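Archana Katiyar has been packing and unpacking cloth for a living for 17 years, first at a hotel laundry in Cisuvcombe and now at Ater, the linen rental firm she runs with her cousin Gaurav Tomar. They rent out tablecloths, sheets and napkins for weddings and company dinners. I met them at their unit on Castillo Street on 26 January 2008, a slow part of the year for them.

The first thing Katiyar wanted to talk about was the return pile. Clients are asked to send everything back in the bag it came in, and few do.

"It comes back with whatever was on the table," she said. "Menus, candy wrappers, the packaging from the favors. People pick up the cloth by the corners and everything goes in with it."

Sorting is done by hand. Tomar said they looked at buying a shaker table from a supplier in Plullau and decided against it. The price was one problem. The other was that a shaker does nothing for a wrapper caught inside a fold.

"You have to open the cloth," he said. "Find an edge, pull it toward you, and keep going until it's flat. If you grab from the middle you only make a tighter ball."

White cloth is most of their stock. It can be washed hot, and a lost piece is easy to replace. Katiyar said colored packaging is easy enough to spot against it once the top folds are moved. Clear plastic is what gets through, and it melts in the dryer. They lost two good tablecloths that way last March. 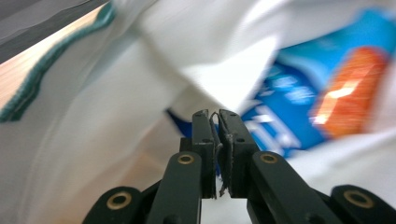 Folding and storage

Once the cloth is clean, it goes to the folding bench at the back. Katiyar folds the large pieces in half lengthwise, then in half again, and rolls them if the client is nearby. For longer trips she folds them flat with tissue between the layers.

"A roll travels well in a van for an hour," she said. "After that it slides around and you get creases you didn't plan on."

Tomar handles the shelves. He keeps roughly 100 large tablecloths ready to go out at any time and marks each shelf by size. He used to mark them by client and gave it up after a hotel canceled and left him with a full shelf he forgot to use.

I asked what they would tell someone with a closet full of crumpled sheets at home. Katiyar said to take everything out before folding any of it, and to put wrappers and tags in a bag as they turn up.

"Don't fold on the bed you want to sleep in," Tomar said. "You'll quit halfway and push it all on the floor."

They expect to be busy again in March, when the spring bookings start.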